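Guest bed thread, part one. November is when everybody decides to visit us, so I'm getting the back bedroom ready and taking you all along 🧵

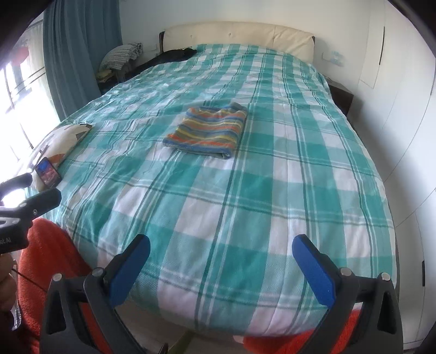 My mother always said a guest room only needs clean sheets and a door that shuts, and for years I ran mine on exactly that. Then we moved to Mudirdale, where it gets properly cold at night, and I started caring about layers. So the plaid duvet is on (the turquoise one, my favorite, fight me), and I've put a folded towel in the middle of the bed like I'm running a hotel. Stripes on plaid! Orange and yellow and green on top of turquoise! I love it and I will not be taking notes.

2/ Several people asked about the duvet cover last time. It's from Brandão, the little bedding shop on the road out to Plarberg. They had a bin of discontinued doubles and I dug right to the bottom of it. I've never seen the same plaid in there again, sorry. They do have a navy one, but it's a bit school uniform for me.

3/ How I get a duvet into its cover without crying: turn the cover inside out, lay it flat, duvet on top, roll the whole thing up from the closed end like a big burrito, flip the opening around the ends, unroll. First time I tried it I got it backward and had to start over. Now it takes me maybe the length of one song, if it's a long song.

4/ Wrinkles. I don't iron a duvet cover. I have ironed one duvet cover in my life and it was the night before my in-laws came. A spray bottle of plain water and a good hard tug at the corners gets you most of the way, and then somebody sleeps in it anyway.

5/ Towel folding, by popular demand (two people). Long edges in to the middle, fold in half along that line, then in thirds from the short end. The border goes on the outside if it has one. If a corner curls up I let it curl, it's been through the wash a lot and it's earned it.

6/ The orange fleece is the extra blanket. I used to put one on top of the duvet and every single guest kicked it off by 3 am, so now it's there for whoever wants it and they can arrange it themselves. My sister wraps up in it like a shawl and wears it to breakfast.

7/ Fleece washing tip, learned the sad way — cold water, no fabric softener, low heat or just hang it up. I cooked one in the dryer once and it came out feeling like a doormat. The label on this one is from Brarisa and says gentle cycle, so gentle cycle it is.

8/ Someone's going to ask about thread count, so: my sheets are 300. I tried a fancy 800 set and they were slippery and took forever to dry on the line. Went straight back. If you sleep hot, save your money.

9/ Still on my list for the room: a bulb for the reading lamp, emptying a drawer that is full of wrapping paper, and finding the second pillowcase. I own 17 pillowcases and I can't find the one that goes with this set. Checked inside the other pillowcases too, which is where socks usually turn up.

10/ Okay, what do you leave out for guests? I do a towel, a water glass and the wifi password on a card. A friend leaves a little basket of snacks and now I feel I've been a terrible host for years. Tell me your snacks, I'm going to the store at four.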